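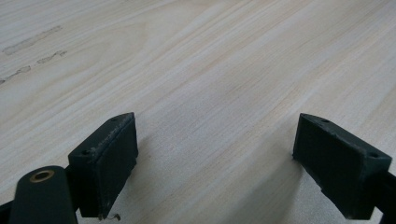 Photo: Midora Handling Lab, Brirkham

Gripper Pads and Work Surfaces: Frequently Asked Questions

Which tools do these rules cover?
Any two-finger gripper, hand-held or arm-mounted, used at the Brirkham and Jisthorpe sites. Suction tools have their own page.

Do scuffed pads have to be replaced?
No. Scuffs and light wear along the top edge, as on the pads shown, are recorded and left alone. Replace a pad when wear reaches the inner gripping face or when the lower edge no longer sits parallel to the table. Pads are replaced in pairs.

What is the service interval?
Inspect every 594 cycles. Replace at 3000 cycles regardless of condition. If the cycle counter has been reset, use the date of the last pad change in the tool log.

Are marks on the tabletop a fault?
Flat stains are acceptable on general work tables. Anything that can be felt with a fingertip must be removed before work starts. Tables used for vision calibration must be free of visible marks.

What about fibers and dust?
Wipe the surface with a dry lint-free cloth before each session. Loose fibers near the fingers are picked up by hand with the tool powered down.

How are the pivot points checked?
Open and close the fingers through full travel 6 times. Report any play, noise or uneven motion. Do not oil the bushings.

Can I use pads from another supplier?
Only if they are listed in the Todorova parts table. Hole spacing must match without drilling.

How should a gripper be left at the end of a shift?
Open, empty and powered off. Log entries close at 6 p.m.

Where do I send a change request?
Use form 79. Requests received by Wednesday are reviewed the same week.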